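Stondmont Neighbors > Buying & Selling > Older Homes

Anyone bought in Oltia? Listing says 1,142 sq ft, I don't believe it
Posted in December by juhl_street_renter

So we've been looking for a place on the Oltia side of Stondmont for what feels like forever, and we finally found one we both like. Two bedrooms, small yard, walking distance to the Totis bus stop. The listing says 1,142 square feet. I walked it twice and there is no way. Our apartment is smaller on paper and feels bigger! My husband thinks they counted the enclosed back porch. Is that allowed? And does anybody know what the HOA is like over there? The agent said dues are $263 a month and then kind of changed the subject.

mapleporch wrote:
They count porches all the time. If it's heated and finished it usually goes in, and if it isn't, it's not supposed to. Ask for the floor plan the appraiser used the last time it sold. We did that on our place on Juhl and the number dropped by a whole bedroom's worth. The seller wasn't thrilled, but we got some money off.

As for the HOA, I was in Oltia for 7 years and had one argument with them, over a fence. Dues covered snow, trash and the pond. I thought it was fine.

tworoofs wrote:
Gonna disagree with mapleporch on the HOA. Dues were $263 when my sister bought, and the letter she got last month says $281 starting in the spring. Make them put the new number in writing before you sign anything. And the pond is a mosquito farm – I wouldn't pay a dime for it.
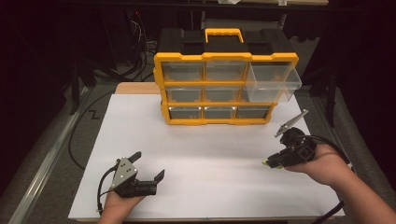 Also, go stand in the yard at 5:30 in the evening. The traffic cutting through from Totis is way worse than it looks at noon, when all the showings seem to happen. My sister can't back out of her driveway some nights.

mapleporch wrote:
That's only the two streets by the light. Farther in you don't hear a thing. And I like the pond! We had herons.

juhl_street_renter wrote:
Okay, the $281 is news to me, thank you. I just texted our agent. The house is three streets in from the light, so maybe we're safe? I'll go by tonight and sit in the car for a bit.

gravel_and_gutters wrote:
Whatever the square footage turns out to be, get the sewer line scoped. A lot of Oltia still has the original clay pipe and the regular inspection won't look at it. Mine had roots all the way to the street. I'd worry about that long before I worried about eighteen bucks in dues.

tworoofs wrote:
Eighteen bucks a month, every month, and it'll go up again. But yeah, scope the sewer.

juhl_street_renter wrote:
Back from sitting in the car. Four cars in half an hour and one of them was a pizza guy. Agent says the porch has a baseboard heater, so now we're arguing about whether that makes it "heated." Asking for the appraiser's plan in the morning.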